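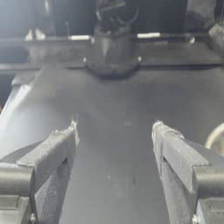 Figure 3. The gray tabletop, lighter toward the left. Pale specks and smudges are faint at this distance.

Home Issues Current Authors Search Contents Next section

4.2 The surface

We chose the table before we chose anything else, and we would do it in that order again. Most earlier work on clearing small items from a table treats the tabletop as a blank. Our pilot in May gave us a very different picture. When Akanda and Costello swapped a pale top for a dark one and kept everything else the same, people changed how they searched. They looked along the edges first on the pale top and went straight to the middle on the dark one. We found this fascinating, and it set the course for the rest of the study.

The dark top has a soft sheen. It takes on light unevenly, and the brightness of one patch tells a reader little about the next. Smudges matter more than we had guessed. A smudge left from one trial can pass for a crumb or a scrap in the next, and several of our coders marked them as items during training. We decided against wiping the top between trials. A kitchen table in daily use is never spotless, and we wanted the coding scheme to cope with that. Coders were told to mark anything they would reach for at home, and to leave a mark they would ignore at home.

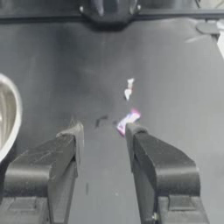

Figure 4. Rim of the shiny bowl at the left, with open tabletop beside it.

4.3 Where the bowl goes

The bowl is the target for every item in the task, so its position decides how long each trip across the table is. We used two positions, near the side and away from it. In the side position the bowl leaves a wide stretch of surface free, and items can be spread well apart. In the other position the same items feel crowded even though the number has not changed. Carrilho, who ran most of the Tuesday trials, noticed that people described the second layout as "messy" before they had touched anything. What a lovely result! The word came up so often that we added it to the coding sheet.

In all, we coded 432 placements. Of these, 78 ended with the item against the outside of the bowl instead of in it, and 40 of those came from trials with the bowl away from the side. We return to this in Section 5, where the difference is set against item size.

We also recorded whether an item stayed where it was first put down. Light, flexible items shift when a neighbor is lifted. Firm ones rarely do. This sounds obvious when written down, but it has a real effect on the order in which a table gets cleared, and the Karunaratne layout sheets we started from have no column for it. Mollah drew up a new version with one.

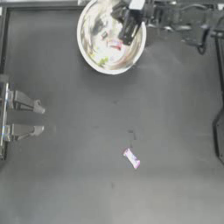 Figure 5. The bowl from a higher viewpoint. Streaks of light and small pinkish-red and pale green patches are reflected in its inner surface.

4.4 Shine

A glossy bowl is a wonderful thing to study and a hard thing to code. Its inside picks up whatever is nearby, stretched and bent by the curve. A coder who glances at a patch of color in there has to decide if it belongs to an item or to a reflection, and with a still picture there is no second chance to tilt the head and check. In the first round our two coders disagreed on 73 placements, and most of the disputes came down to this question. Wanigasekara suggested a simple rule: follow the edge of the patch. A reflection tends to smear along the curve of the bowl, while an item keeps its own outline. With that rule in hand, the second round went far more smoothly – and was much more fun to do.

We considered a matte bowl and decided to keep the glossy one. Shiny bowls are common at home, and a scheme that only works with dull ones would be of little use to the people we hope will pick it up.

4.5 Small wrapped items

Packets and wrappers were the items our coders argued over most, and the ones we enjoyed most. 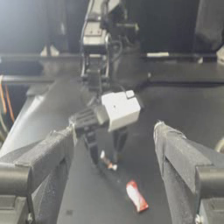
A packet has no single shape. It can lie flat, stand on a fold or curl at one end, and its outline changes each time it is handled. For this reason we coded packets by their long direction only, and noted creases in a separate column. Two-color items got a further note on which color was more visible from the coder's side, as a bright end draws the eye and the other end is easily forgotten. Full and empty packets share one code, because the two cannot be told apart reliably by sight. The Idana scheme keeps them separate, and readers who want to compare our counts with that work should merge its two columns first.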